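수선할 권리보다 먼저, 수선할 곳이 있어야 한다

동네 수선 공간의 공공적 지위에 관한 의견
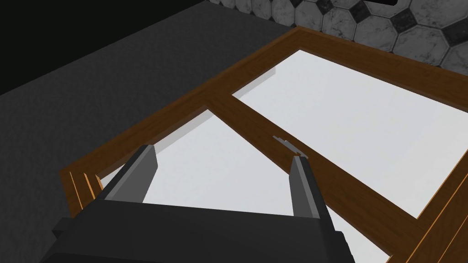
최근 몇 해 사이 수선에 관한 논의는 주로 제조사의 책임을 중심으로 전개되어 왔다. 부품을 얼마나 오래 보유할 것인가, 설명서를 어디까지 공개할 것인가, 보증 기간을 어떻게 산정할 것인가 하는 문제들이다. 모두 필요한 논의이며, 본 연구실 역시 이에 관한 의견을 여러 차례 제출한 바 있다. 그러나 이러한 논의가 진행되는 동안 정작 물건을 들고 찾아갈 장소가 생활권에서 빠르게 사라지고 있다는 사실은 충분히 다루어지지 않았다. 부품이 공급되고 설명서가 공개되더라도 문짝 하나를 눕혀 놓고 접합부를 다시 맞출 작업대가 없다면 그 권리는 행사되기 어렵다.

이 글은 수선 공간을 도서관이나 체육 시설과 같은 생활 기반 시설로 보아야 한다는 주장을 담고 있다. 이는 이미 영업 중인 수선 업체를 공공 시설로 대체하자는 제안이 아니며, 모든 시민이 직접 수선을 해야 한다는 권고도 아니다. 다만 수선이라는 행위가 일정한 면적과 설비, 숙련된 인력을 전제로 한다는 점을 행정이 인정하고, 그에 상응하는 자리를 도시계획 안에 마련해야 한다는 것이다.

1. 사라지는 자리

한 사례를 들고자 한다. 연립주택이 밀집한 어느 동에서 삼십 년 가까이 창호와 가구를 수선해 온 가게가 지난 2월 문을 닫았다. 손님이 끊겨서가 아니었다. 건물이 정비 구역에 포함되면서 임대차가 갱신되지 않았고, 새로 구한 점포에서는 소음과 분진을 이유로 목공 작업이 허용되지 않았다. 가게 주인은 결국 시 외곽의 창고로 옮겼다. 이제 그 동의 주민이 서랍장 하나를 고치려면 차량을 빌려야 하고, 운반비가 수선비를 넘는 경우도 적지 않다.

이와 같은 일은 통계에 잘 드러나지 않는다. 사업자 등록상으로는 폐업이 아닌 이전이며, 산업 분류상으로도 수선업은 소매업과 제조업, 개인 서비스업에 흩어져 있다. 구두와 가방, 시계와 안경, 창틀과 의자를 고치는 일이 각기 다른 항목에 기재된다. 흩어져 있는 업종의 감소를 한눈에 보여 주는 자료가 없으니 담당 부서도 정해지지 않고, 담당 부서가 없으니 자료도 만들어지지 않는다.

2. 용도 분류의 문제

현장의 운영자들이 가장 자주 언급하는 어려움은 자금이 아닌 용도이다. 주민이 직접 공구를 사용할 수 있는 수선 공간은 교육 시설로 볼 수도 있고, 제조 시설로 볼 수도 있으며, 단순한 근린 시설로 볼 수도 있다. 어느 쪽으로 분류되느냐에 따라 환기 설비의 기준과 보험료, 임대할 수 있는 건물의 범위가 달라진다. 같은 도시 안에서도 담당자의 해석에 따라 결과가 갈린다는 증언이 있다.

주민 수선소 '푸레리스(Fuleris)'의 운영 기록은 이 문제를 잘 보여 준다. 푸레리스는 옛 인쇄소 1층을 임차하여 목공 작업대와 재봉 설비를 갖추었으나, 개소를 앞두고 용도에 관한 질의와 회신을 반복하느라 계절이 두 번 바뀌었다. 그동안의 임차료는 전액 운영 단체가 부담하였다. 개소 후 첫해에 접수된 수선 의뢰는 2,588건이었고, 그중 가구와 창호에 관한 의뢰가 가장 많았다. 이만한 수요를 지닌 시설이 분류표에 이름이 없다는 이유로 한 해의 절반을 빈 건물에서 보낸 셈이다.

본 연구실은 건축물의 용도 체계 안에 '생활 수선 시설'이라는 세부 항목을 신설할 것을 제안한다. 일정 면적 이하이고 상시 관리자가 있으며 사용 가능한 공구의 종류가 정해져 있는 경우, 근린 시설에 준하여 입지를 허용하는 방식이다. 소음에 관해서는 작업 시간을 제한하는 것으로 상당 부분 해결할 수 있다. 푸레리스는 저녁 7시 이후 전동 공구의 사용을 금하고 있으며, 인근 주민과의 협의에서도 이 원칙이 가장 큰 설득력을 가졌다고 한다.

3. 비용을 누가 부담할 것인가

공공 재정의 투입에 대하여는 두 가지 반론이 예상된다. 첫째는 새 제품의 가격이 충분히 낮아진 오늘날 수선을 지원하는 것이 비효율적이라는 견해이다. 둘째는 공공의 지원이 기존 영세 수선업자의 수입을 잠식한다는 우려이다.

첫째 반론은 새 제품의 가격에 폐기 비용이 포함되어 있지 않다는 점을 간과하고 있다. 대형 폐기물의 수거와 운반, 파쇄와 소각에 드는 비용은 구매자가 붙이는 스티커 값으로 충당되지 않으며, 부족분은 지방 재정이 부담한다. 수선 공간에 대한 지원을 비효율이라 부르려면 폐기에 대한 지원 역시 같은 기준으로 평가하여야 한다. 또한 수선의 대상이 되는 물건 가운데에는 시장에서 같은 것을 다시 구할 수 없는 경우가 많다. 오래된 주택의 창은 규격이 제각각이어서, 한 짝을 버리면 틀 전체를 바꾸어야 하는 일이 흔하다. 세입자에게는 그러한 공사를 결정할 권한조차 없다.

둘째 반론은 보다 신중하게 검토되어야 한다. 무료 수선이 무분별하게 제공되면 평생 그 일로 생계를 유지해 온 사람들에게 피해가 돌아갈 수 있다. 이에 대해서는 협동조합 '세윰(Seyoum)'의 방식이 참고가 된다. 세윰은 1회 이용료를 4,000원으로 정하되, 숙련이 필요한 작업은 조합에 등록된 수선인에게 유상으로 연결한다. 이용자는 간단한 조임이나 칠은 직접 하고, 접합부의 교체나 유리 작업은 전문가에게 맡긴다. 조합에 등록된 수선인은 현재 88명이며, 상당수가 점포를 유지하기 어려워 폐업을 고려하던 이들이다. 공공의 공간이 민간의 일감을 빼앗는다는 가정은 적어도 이 경우에는 들어맞지 않는다.

물론 세윰의 경험을 그대로 일반화할 수는 없다. 이용료의 수준은 지역의 소득과 임차료에 따라 달라져야 하며, 조합이라는 형식이 모든 곳에 적합한 것도 아니다. 다만 설비와 공간은 공공이, 기술과 노동은 정당한 대가를 받는 개인이 제공한다는 역할의 구분은 널리 적용될 수 있다고 본다.

4. 숙련의 전승

수선 공간의 필요성을 논할 때 자원 절약의 측면만을 강조하는 것은 충분하지 않다. 수선은 물건이 만들어진 순서를 거꾸로 되짚는 일이며, 그 과정에서 재료와 구조에 대한 지식이 전해진다. 어느 부분이 힘을 받는지, 왜 이 홈은 저 홈보다 깊은지, 어떤 접착제가 다음 사람의 수선을 불가능하게 만드는지는 설명서에 적혀 있지 않다. 옆에서 보고 따라 하며 배우는 지식이다.

본 연구실의 객원 연구원 레필웨 마테불라(Refilwe Mathebula)는 이전 보고서에서 이러한 지식을 '자리에 묶인 지식'이라 칭한 바 있다. 작업대와 공구, 가르치는 사람과 배우는 사람이 같은 자리에 있을 때에만 유지되며, 자리가 없어지면 문서로 남겨 두었다 하더라도 곧 쓸 수 없게 된다는 뜻이다. 현직 수선인의 평균 연령이 높다는 점은 업계에서 오래전부터 지적되어 왔다. 이들이 일을 놓기 전에 배울 사람이 곁에 있을 자리를 만들어야 하며, 이는 장학금이나 자격증 제도만으로 대신할 수 없다.

청년층의 관심이 적다는 통념도 재검토가 필요하다. 소규모 공방 '토타노(Totano)'가 일요일마다 여는 의자 수선 강좌는 매번 신청이 정원을 넘으며, 수강생의 다수는 이십 대와 삼십 대이다. 그러나 강좌를 마친 뒤 배운 것을 계속할 수 있는 장소가 없어 대부분이 한 번의 경험에 머문다. 관심은 존재하나 그다음 단계가 비어 있는 것이다.

5. 안전과 책임

지방자치단체가 수선 공간의 설치를 주저하는 데에는 사고에 대한 우려도 크게 작용한다. 톱과 끌, 유리를 다루는 이상 위험이 전혀 없을 수는 없다. 그러나 수영장과 암벽장, 조리 실습실 역시 위험을 수반하는 시설이며, 공공은 안전 요원과 보험, 이용 수칙을 통하여 이를 관리해 왔다. 수선 공간에만 유독 무위험을 요구할 근거는 없다.

필요한 것은 책임의 범위를 미리 정하는 일이다. 이용자가 스스로 고친 물건이 후에 파손되어 손해가 발생한 경우 시설의 책임은 어디까지인가. 전기 제품과 가스 기구를 대상에서 제외할 것인가. 이용 전 교육은 몇 시간이 적정한가. 현재는 시설마다 자체적으로 작성한 동의서에 의존하고 있으며, 그 내용이 서로 달라 분쟁이 생기면 운영자와 이용자 모두 불리한 처지에 놓인다. 표준 약관을 마련하는 데에는 큰 예산이 들지 않으므로, 시설의 설치에 앞서 우선 추진되어야 할 과제이다.

공구의 보관과 대여에 관해서도 같은 원칙이 적용된다. 대여 관리 서비스 '준비(Zunby)'를 도입한 몇몇 시설에서는 교육 이수 여부에 따라 대여 가능한 공구의 범위를 달리하고 있다. 운영자의 부담을 줄이는 효과가 있으나, 디지털 기기에 익숙하지 않은 고령 이용자가 배제되지 않도록 대면 창구를 함께 유지하여야 한다.

6. 제안

이상의 논의를 바탕으로 본 연구실은 관계 기관에 다음의 조치를 요청한다. 우선 용도 체계에 생활 수선 시설의 항목을 신설하고, 그 이전이라도 유휴 공공건물의 일부를 시범적으로 개방하여야 한다. 동 단위로 최소 100제곱미터의 공간이 확보된다면 목공 작업대와 재봉 설비, 부품 보관함을 갖춘 기본적인 시설의 운영이 가능하다. 정비 사업의 공공 기여 항목에도 수선 공간을 포함할 필요가 있다. 정비로 밀려나는 업종에 같은 구역 안에서 자리를 돌려주는 것은 원칙에도 부합한다.

수선업에 관한 통계의 정비도 병행되어야 한다. 흩어진 분류를 하나로 묶는 것이 어렵다면 별도의 부가 조사로도 충분하다. 조사 항목에는 사업체의 수와 매출뿐 아니라 이전의 사유와 작업 공간의 면적, 후계자의 유무가 들어가야 할 것이다.

끝으로 공동주택의 관리 규약에 관한 사항을 덧붙인다. 다수의 단지가 지하 공용 공간에서의 작업을 일률적으로 금지하고 있으나, 시간과 공구를 한정하여 허용하는 표준 규약안이 제시된다면 별도의 건축 없이도 상당한 공간을 활용할 수 있다. 본 연구실은 규약안의 초안을 작성 중이며, 관심 있는 단지와 단체의 의견을 접수하고 있다.

글: 칸요꽌 상카왓(Kanokwan Sangkhawat), 생활공간정책연구실

독자 의견

느티나무길
저희 단지도 지하에 빈 창고가 있는데 규약 때문에 자전거 바퀴 하나 못 갈고 있습니다. 규약안 초안이 나오면 입주자대표회의에 꼭 올려 보고 싶습니다.

목수의딸
아버지가 창호 일을 하셨습니다. 이전 사유를 조사해야 한다는 대목에 깊이 공감합니다. 다만 100제곱미터면 목공과 재봉을 한 공간에 두게 될 텐데 분진 때문에 재봉 쪽이 힘들어집니다. 칸막이와 집진 설비 비용도 함께 다루어 주셨으면 합니다.

hyun_k
취지는 이해하지만 동마다 하나씩은 무리라고 봅니다. 구 단위로 제대로 된 시설 하나를 두고 운반을 지원하는 편이 낫지 않을까요? 서랍장 운반비가 문제라면 그쪽을 먼저 해결하는 방법도 있습니다.

느티나무길
hyun_k 님, 운반 지원도 좋지만 어르신들은 걸어갈 수 있는 거리가 아니면 아예 안 가십니다. 저희 어머니도 그렇고요.

문의: 생활공간정책연구실 편집 담당 | © 생활공간정책연구실. 무단 전재 및 재배포 금지 | 맨 위로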